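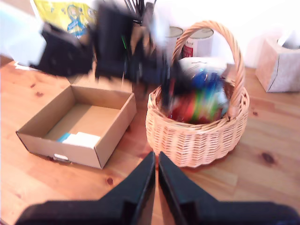

소나무(목재)

소나무 목재는 소나무속 나무를 켜서 얻는 침엽수재, 그러니까 흔히 말하는 소프트우드예요. 가구, 마루, 창틀, 상자, 건축 구조재까지 안 쓰이는 데가 드물죠. 저는 이 항목을 꽤 오래 붙들고 고쳐 왔는데, 워낙 좋아하는 나무라 말이 좀 길어질 수 있어요(미리 양해를 구합니다!).

이름과 분류

우리말로 그냥 '소나무'라고 하면 보통 적송을 떠올리지만, 목재상에서 '파인'이라고 부르는 판재는 유럽적송이나 라디아타소나무, 미송 쪽인 경우가 많아요. 여기서 헷갈리는 게 미송인데, 이름에 '송'이 들어가도 식물학적으로는 소나무속이 아니라 개솔송나무속이에요. 저도 처음엔 당연히 소나무인 줄 알고 샀다가 나중에 책을 보고 알았어요. 가문비나무를 섞어서 '화이트우드'로 파는 곳도 있으니 학명을 확인해 두면 편합니다.

나뭇결과 옹이

소나무 판재를 보면 밝은 줄과 진한 줄이 번갈아 나오잖아요. 밝고 무른 쪽이 봄에 자란 춘재, 진하고 단단한 쪽이 늦여름에 자란 추재예요. 두 부분의 굳기 차이가 커서 사포질을 손으로 막 하면 춘재만 파여 표면이 물결처럼 되기도 해요. 사포를 나무토막에 감아서 쓰면 훨씬 낫습니다.

옹이는 가지가 줄기에 파묻힌 자리예요. 살아 있던 가지가 남긴 산옹이는 주변 조직과 이어져 있어 잘 빠지지 않고, 죽은 가지가 남긴 죽은옹이는 둘레에 검은 테가 생기면서 헐거워지거나 아예 빠져서 구멍이 나기도 하죠. 구조재에서는 옹이의 크기와 위치가 등급을 가르는 기준이 되지만, 가구 쪽에서는 오히려 옹이 많은 판을 찾는 사람도 많아요. 저요? 저는 옹이파입니다.

색의 변화

갓 켠 소나무는 크림색이나 옅은 노란색에 가까운데, 빛을 받으면서 점점 꿀색, 주황빛 도는 갈색으로 진해져요. 화분을 오래 올려 둔 자리만 하얗게 남는 것도 이 때문이에요. 색이 변하는 게 싫다면 자외선 차단 성분이 든 마감재를 쓰면 되는데, 늦춰 줄 뿐이지 완전히 막지는 못해요.

송진

소나무를 다루다 보면 송진을 피할 수가 없어요. 건조할 때 온도를 충분히 올려 굳히는 방법이 있는데, 제재소에서는 흔히 섭씨 70도 이상을 말하더라고요. 핀란드 출신 목수 발테리 라크소넨(Valtteri Laaksonen)은 멀브리지(Mullbridge)에서 작업장을 하면서 옹이마다 셸락을 2번씩 바르고 나서야 페인트를 칠한다고 해요. 저도 따라 해 봤는데, 한 번만 바른 문짝은 3년쯤 지나자 흰 페인트 위로 누런 얼룩이 올라왔고 두 번 바른 쪽은 아직 깨끗해요. 손에 묻은 송진은 식용유로 문지른 다음 비누로 씻으면 잘 지워집니다.

상판으로 쓸 때

소나무는 가볍고 톱질도 쉽지만 무른 편이라 볼펜을 꾹 눌러 쓰기만 해도 자국이 남아요. 찍힌 자국은 젖은 천을 대고 다리미로 살짝 눌러 주면 섬유가 부풀면서 꽤 올라옵니다. 다만 섬유가 아예 끊어진 흠집에는 소용이 없어요. 마감은 오일, 왁스, 수성 바니시를 두루 쓰고, 착색제를 바를 거라면 얼룩 방지용 밑칠을 먼저 하세요. 안 그러면 춘재가 색을 확 빨아들여서 결이 뒤집힌 것처럼 보이거든요.

습기에 따라 폭이 늘었다 줄었다 하는 것도 잊으면 안 돼요. 제 책상은 폭 68센티미터짜리 집성판인데, 8월 장마 끝에는 서랍이 뻑뻑하다가 겨울이면 헐렁해져요. 그래서 상판을 다리에 고정할 때는 나사 구멍을 길쭉하게 내서 판이 움직일 틈을 둡니다.

같이 볼 항목: 가문비나무, 집성재, 셸락, 춘재와 추재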